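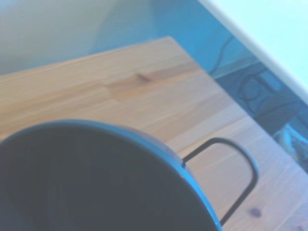

## Skerside kitchen reopens with a refinished worktable and its big pots back

March 30, 2024

The shared kitchen in Skerside is taking bookings again after being closed since December for work on its floor and worktable. The first meal cooked there was a barley soup, made in one of the kitchen's big dark pots and served to neighbors who came in to look at the room.

The kitchen is run by Gerero, a small company that rents it out by the half day to home cooks, caterers and people who need more space than they have at home. It has one long stove, two sinks and a light wood table that most of the prep work is done on. The table is the part regular users asked about most while the room was closed.

Grażyna Stępień manages the kitchen for Gerero. She said the original plan was to replace the table with a steel one, which would have been easier to clean and would have needed less upkeep. Regular users were asked what they thought, and most of them wanted the wood kept. Bakers in particular said they had learned to shape dough on it and did not want to start over on metal.

"It was going to the dump, and then it wasn't," Stępień said. "I had already measured for the steel."

The refinishing was done by the Śliwiński workshop, which also built the shelves in the pantry. The top was sanded by hand and with a machine, washed down, left to dry, and then oiled over several days. The knots were left alone. Small dents and scratches were sanded only where they caught a cloth, on the workshop's advice, so that the boards would not lose more thickness than they had to. Boards of different tone were not stained to match.

The bill for the table came to less than the quote for a steel one, according to Gerero, which did not give either amount. Most of the money went into the floor. Water had been getting under the old covering near the sinks, and the boards below it had to come out.

### Pots and other equipment

The large pots are staying. Stępień looked at replacing them too and decided against it after the soup test, which was partly meant to find out whether they still heated evenly on the serviced burners. They did, she said, although the burner nearest the wall runs hotter than the rest and should be turned down early for anything thick.

Users are asked to put a pot down on the table only once it has cooled, and to keep its handle away from the edge people walk past. Pots should be washed and dried before they go back on the low shelf. Scouring powder is no longer kept in the kitchen, and anyone who brings their own is asked not to use it on the dark pots.

A new set of storage bins from Sisell has been put in the pantry for people who book more than one session in a week. Bins have to be labeled with a name and the date of the next booking. Food left without a label will be thrown out when the room is cleaned.

The knives are gone from the drawer. Too many came back dull or did not come back, and cooks will now need to bring their own. Cutting boards are still provided and must be used for all cutting. The tabletop itself is for rolling, kneading, sorting and plating.

### Bookings

A half day costs $20 for people who live in Skerside. Everyone else pays more, and the rate depends on the time of day. There is a $100 deposit, returned after the room has been checked. The room holds up to 12 people at a time, including anyone who is only there to help carry things in.

Mornings are filling up first. Bartosz Lis, who bakes rye bread for two local cafes, has taken most of the early slots for the next few weeks. He spent the winter baking at home, in an oven that takes two loaves at once.

"I was up all night doing what I can do here before breakfast," Lis said. He tried the table before the kitchen opened to everyone else and found it smoother than he remembered, and a little slippery. He is using more flour on it for now.

Stępień said the surface should lose some of that slickness with use. It will be oiled again in the summer, when the kitchen closes for a short break, and after that once a year. The smell of the oil had mostly cleared by the time the soup was served, and the windows on the yard side are being left open between bookings.

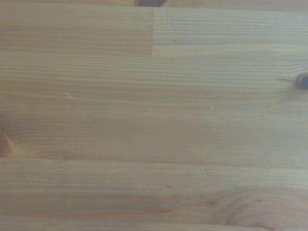

**How should the table be cleaned at the end of a booking?**

Wipe it with a damp cloth and a little dish soap, wipe again with plain water, and dry it with a clean towel. Scrape off dough with the plastic scrapers kept by the sink before wetting the surface. Bleach and abrasive pads are not allowed on the wood, and puddles should be wiped up right away.

Damage to the table should be reported at checkout. Gerero said it will not keep a deposit over ordinary marks, but burns and deep cuts will be charged for at the cost of the repair. Two of the scorch marks sanded out this winter went deep enough that the workshop considered replacing the boards.

The kitchen's side door is still not in use. The ramp outside it was taken up for the floor work and has to be put back in, so deliveries are coming through the front for now. Cooks with heavy boxes can ask for the cart, which is kept behind the front door. It needs to be back there before the next booking starts.

Evening sessions will begin once the light over the sinks has been rewired. Stępień expects that to take two visits from the electrician, and the first has been arranged. Until then the last booking of the day ends in the late afternoon, and the room has to be empty half an hour after that.

Bookings are made at the front desk or by phone. People who had paid for dates during the closure can move them to any open slot or ask for their money back. Gerero has written to all of them, and those who have not received a letter should call the desk.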